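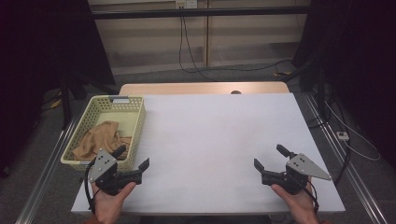

The green basket, with one thing left in it.

2 min read

My aunt ran the laundry in Pinto for 17 years, and when she quit she left me the basket. Just the basket! The machines went to a cousin in Iltska, the sign went to the dump, and I got light green plastic with holes in the sides and one tan thing crumpled at the bottom.

I figured it was a customer's. She used to write everything down, so I went through her book (1340 lines, all pencil) looking for anything tan. Shirts, tablecloths, a Zarnel band jacket — I'd have loved to see that one — and then, way back in June, four words. "Tan, soft cuff, waiting."

Waiting for what? I shook it out on the table, let it drop in a heap and looked at the cuff, all gathered up in little ruffles, with something darker and fuzzy on the inside. 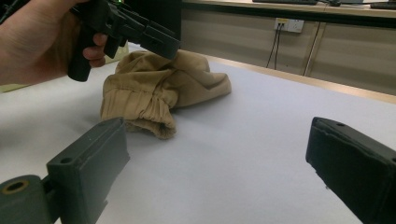
What the cuff knew

I put my thumb on the ruffles and remembered the bus to Ellier, snow on the windows, my aunt's arm around me and that exact fuzz against my cheek. I must have been four.

So I folded it, badly, and took the pencil and crossed out "waiting."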